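2/12/24
Posted by Calimlim, textiles bench
2 min read

Uniform folding, Grarnham store. Red jersey and shorts, taken from lot 254. Working surface is the light gray upholstered one. Aim is a lengthwise fold that fits the Taler sleeve with no crease across the numerals. The striped trim is the awkward part: it bunches when lifted and has to be laid flat before the next fold.

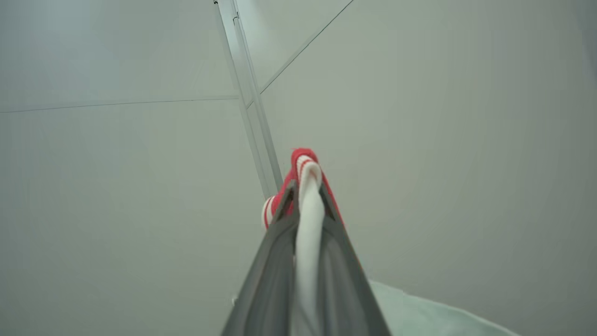
A reply from Cultavell asked whether the trim should be pressed first. Their own sets go in unpressed and come out of the sleeve with a ridge at the armhole. Not tested at our end. Added to the list for April.

First fold: side panel brought in over the red body, across part of the lettering. White side up. Smooth from the collar down, never across the ribbing.

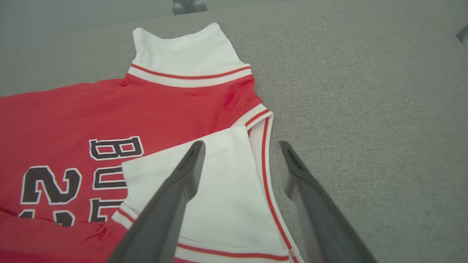 FOLDING / TEAMWEAR

Second fold is lengthwise. Sleeve takes 200 mm; keep the strip inside that. Shorts are done separately and go in last. If the white panel creeps out at one end, open the strip and refold. Do not tuck it.

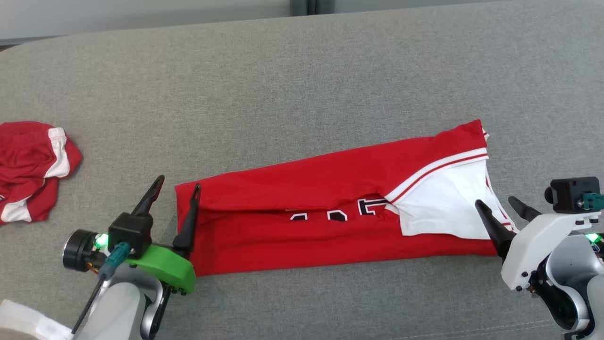 Fig. 3. Jersey folded lengthwise, shorts to the left.

To do: reprint sleeve label 821.

Contact: Grarnham textiles bench | © Grarnham | Back to top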